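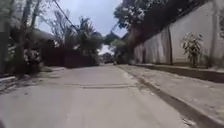 By half past five in the morning Peninah Nyanda had already decided it was going to be a brilliant day, and she hadn't even found her other shoe.

"You can't know that," said her brother Simiyu from under his blanket.

"I can, though! It's the first dry morning since the start of January and I've got the lane to myself."

The shoe was in the bread bin (his doing) and by twenty to six she was out of the gate with the Plodlow under her arm. The Plodlow was a cart. She had built it herself over the holidays out of a fruit crate, four pram wheels and the steering end of a scooter, and named it after the slowest teacher at Dasby School, who had taken it very well. It had never been down the whole of Pinley Lane. It had been down the garden path, once, and into the water butt.

Oh, but the lane was made for it. Straight as a ruler, concrete the whole way, with the long wall down one side keeping the wind off. Her grandfather had helped pour that concrete when he was nineteen and he still talked about it at dinner, how they'd mixed it too wet at the far end and had to do it over, how the foreman had cried. He said it was 3000 paces from the top to the pump house. Peninah had walked it in the autumn and got 1041, but she'd started halfway down and she did have longer legs than him.

She put the cart down, wheels in line, and crouched to look along the surface the way the racing people do. A few cracks, nothing a pram wheel would mind. And then the ridge.

The ridge was the thing. Everyone on the lane had a different story about the ridge. Mrs Dasby at number 119 said it was put there to slow the milk lorry. Grandfather said it was where they'd stopped for lunch. Simiyu said it was a buried crocodile, and he was eleven now and still said it. You could walk over it without noticing, but on a bicycle it gave you a good thump, and on a fruit crate? Well, that was what she wanted to find out!

"You've got something in your gutter," said a voice.

It was Simiyu, in his pyjamas and their mother's raincoat, holding half a boiled egg.

"It's leaves," said Peninah. "It's everybody's gutter. Are you going to push?"

"I'm going to watch."

"Push and then watch."

He ate the egg while he thought it over. Then he wiped his hands down the raincoat and took hold of the back of the crate, and she climbed in with her knees up by her ears and grabbed the handlebars, and he ran. He ran really well, she had to give him that, raincoat flapping, slippers slapping, puffing like a kettle. The wheels began to hum. She'd had no idea they would hum! It came up through the wood into her teeth and she laughed out loud, and the wall went by in one long pale smear, stains and all, and the little shrub or tree that grew at the foot of it waved at her as she passed. She was certain of that and told everyone so for years.

"Crocodile!" shouted Simiyu, and let go.

The front wheels hit the ridge and the Plodlow flew. It didn't fly far. Grandfather, who measured things for fun, came out later with a tape and a stub of chalk and found the place where the back wheels had come down, and said five inches, and Simiyu said five feet, and they argued about it all through breakfast. But up there, with her hands tight on the bars and the whole lane laid out in front of her, there had been time to notice that the birds had started, and that somebody was frying onions, and that she wasn't scared at all.

She landed, bounced, swung left, swung right, and kept going. She hadn't fitted any brakes. It hadn't come up on the garden path.

"How do you stop?" Simiyu was yelling, a long way back now.

"I don't know!" Peninah yelled, and she tucked in her elbows and leaned forward to make it go faster.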